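Section 4. Looking after the gripper on the Prarncombe cell

I wrote this section after my second winter with the cell, so it covers what I do at the bench and skips the theory. If you haven't powered the arm up yet, go back to Section 3 and do the homing first.

You'll need a 2.5 mm hex key, a lint-free cloth, the little tube of Kwofie grease, and a cup of coffee you keep well away from the table.

4.1 Checking the fingers

1. Press Hold on the pendant and wait for the amber light. Don't reach in before it comes on.
2. Jog the arm up to the service height, which is saved as position 40.
3. Open the fingers all the way from the Tools menu.
4. Switch the gripper to Free and move each finger gently by hand. A tiny bit of play is fine. If one side clicks and the other doesn't, go to 4.3.
5. Snug up the screws on the mounting brackets. Snug, please -- I stripped one in my first month by leaning on it.
6. Wipe both fingers from the top down, inside faces last.

CAUTION: Free mode drops the holding force right away. Make sure there's nothing in the grip before you choose it.

4.2 The test pick

I always run a test pick after I've had my hands on the gripper. Set a plate on the white table under the arm, put one piece of produce in it, and start from well above with the fingers open. I like a cucumber for this. It's long enough to show you a crooked grip and firm enough to forgive a clumsy one, and when the test is over I can move on to tomatoes, which forgive nothing!

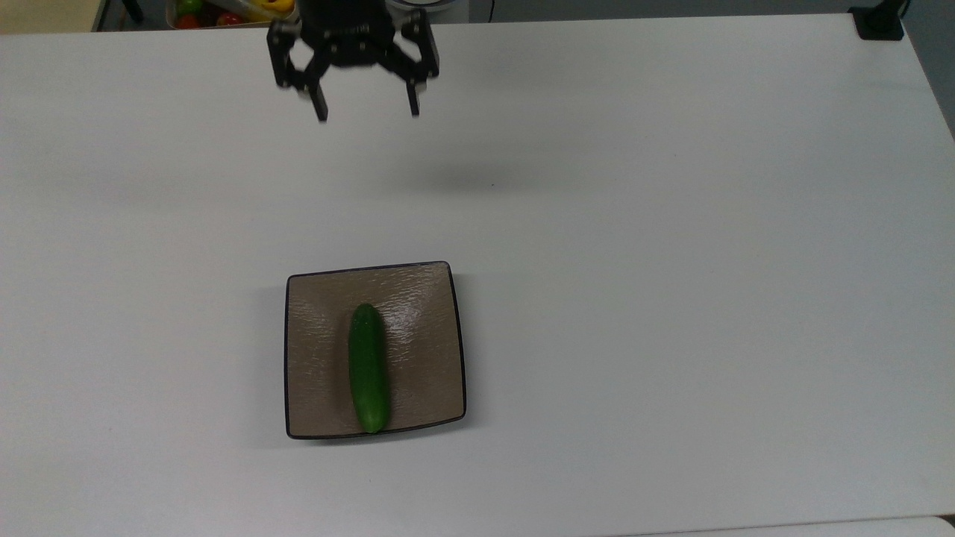

1. Load the Lisstead test routine and set the speed to slow.
2. Step the arm down one press at a time. Stop when the fingertips are level with the middle of the cucumber.
3. Close, and read the force number on the pendant. Mine settles at 91. Write yours on the inside of the cabinet door so you have something to compare with next time.
4. Lift a hand's width, count to five, and set it back down.
5. Repeat with the plate turned a quarter turn.

Note: Shiny plates can throw a bright patch that confuses the Flistard vision software. If it keeps missing the pick point, turn the plate or dim the overhead light before you start fiddling with settings. I lost a whole afternoon to that one.

4.3 Greasing the linkage

The pendant shows a cycle count under Tools > Wear. Grease is due every 3,000 cycles. I did mine at 2,254 last September because the left side had started to squeak, and that did no harm.

1. Power off at the wall and support the arm with your free hand.
2. Wipe the old grease off the linkage joints.
3. Put a dot the size of a peppercorn on each joint.
4. Power on, home the arm, and open and close the gripper ten times.
5. Wipe off whatever squeezes out -- it will end up on the food otherwise.
6. Reset the grease counter, then run 4.2 again.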